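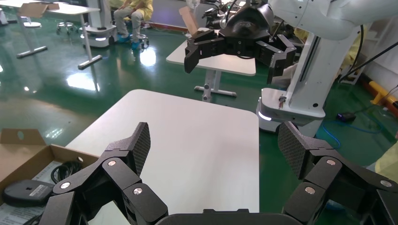

Rangement souris + cordons en carton : ordre de mise en boîte et sort de la notice

Forum Atelier et postes de travail > Conditionnement, stockage

tournevis_plat
Bonjour à tous,
Je reconditionne du petit matériel informatique pour le prêt interne. Chaque kit part dans un carton brun à rabat, avec une souris noire, un cordon noir et la notice papier. Le poste est une table blanche à coins arrondis, rien d'autre dessus pendant l'opération.
J'hésite sur l'ordre. Pour l'instant : notice à plat au fond, souris vers l'arrière, cordon enroulé à côté. Le cordon se déroule dans une partie des cartons pendant le transport et la fiche finit contre la souris. Quelqu'un a une méthode stable, sans insert en mousse ?

Folumwood
Enroulement en huit, deux tours d'attache en bande auto-agrippante, fiche rentrée sous l'attache. Un cordon lové en rond sans attache se détend toujours, quelle que soit la boîte.
Pour la notice, je la mets au-dessus. Au fond, l'utilisateur la découvre au moment de jeter le carton.

tournevis_plat
Au-dessus, elle se froisse à la fermeture du rabat. J'ai essayé en décembre sur une série de 90 kits, retour en arrière ensuite.

Ximeng Shi
Je garde la notice au fond également. Elle protège les patins de la souris du frottement sur le carton brut, et un coup d'œil suffit pour vérifier sa présence avant de poser le reste.
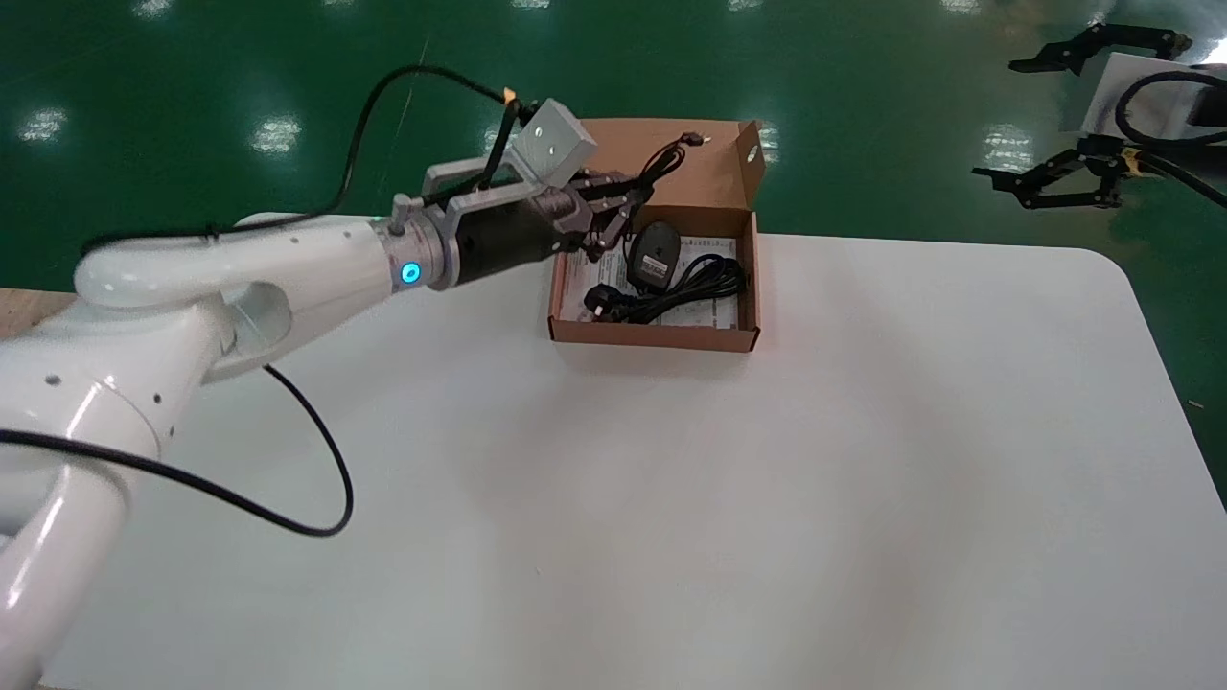 Pour le cordon, je distingue deux cas. S'il est souple, enroulement à plat dans le carton, spires couchées, fiche dans un angle à l'avant. S'il est raide (gaine épaisse), faisceau allongé, replié sur lui-même, attaché au milieu. Le diamètre de courbure minimal est à lire sur la fiche technique du fabricant, je ne donne pas de valeur générale.

helitz_b
Pas d'accord pour la fiche dans l'angle. C'est la pièce la plus dure du kit et l'angle est la zone qui prend les chocs. Je la place au centre du faisceau.

Ximeng Shi
Au centre du faisceau elle marque la gaine. J'ai rebuté deux cordons pour cette raison. L'angle du carton se remplace, le cordon aussi, mais pas au même prix.

helitz_b
Deux cordons sur combien ?

Ximeng Shi
Sur 300. Je reconnais que c'est peu. Le marquage était net dans les deux cas, à l'endroit de l'appui.

Rácz
Question annexe : vous travaillez avec le carton posé où ? Chez nous il est au bord gauche de la table, rabat relevé, tout le plateau reste libre pour étaler le cordon avant enroulement. Les droitiers prennent le cordon à droite et déposent à gauche sans croiser les bras.
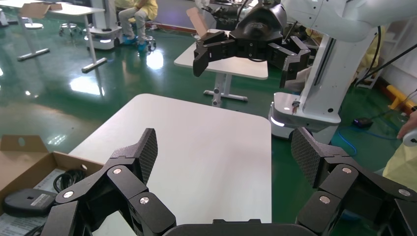 L'inconvénient est que le carton dépasse facilement du plateau quand on le manipule. Une butée collée sur le chant règle le problème. Le ruban adhésif double face a tenu une semaine, la cornière vissée tient depuis.

tournevis_plat
Même disposition ici, carton à gauche. Je n'avais pas pensé à la butée. Visser dans le plateau m'est interdit, je vais regarder un serre-joint.

Kullum
Serre-joint à proscrire sur un plateau brillant sans cale. Intercaler du liège ou une chute de caoutchouc.
Sur la question de départ : le trou de préhension du carton est à prendre en compte. Une extrémité fine de câble y passe très bien toute seule. Orienter les connecteurs vers le côté opposé.

Folumwood
Exact, vu sur des câbles USB. Sur un cordon secteur, la prise est trop grosse pour le passage de main de mes cartons, le risque est nul.

Kullum
Nul pour la prise, oui. Pas pour une boucle.

tournevis_plat
Compte rendu après essai, 10 juin 2019.
J'ai retenu le faisceau allongé pour les cordons d'alimentation à connecteur de type IEC. On rassemble les brins parallèles, on saisit l'ensemble au milieu et on contrôle en le tenant à la verticale, connecteur vers le haut.
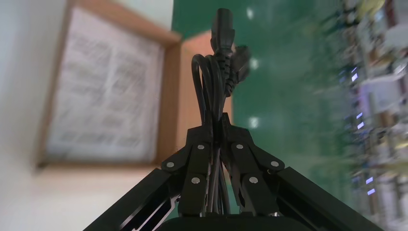 Si une boucle s'écarte nettement du reste, je reprends l'enroulement avant de poser l'attache. Sinon elle ressort à la fermeture et coince sous le rabat. Notice au fond, souris à l'arrière, faisceau à droite. Je laisse le choix de l'angle ouvert, les deux positions de fiche sont en test.

helitz_b
Merci du retour. Attache au milieu seulement, ou une à chaque bout ?

tournevis_plat
Au milieu. Avec deux attaches le faisceau devient trop rigide pour se coucher dans le carton.

Rácz
Et la butée ?

tournevis_plat
Serre-joint avec cale en liège. Ça tient, mais il gêne le rabat côté trou. À déplacer.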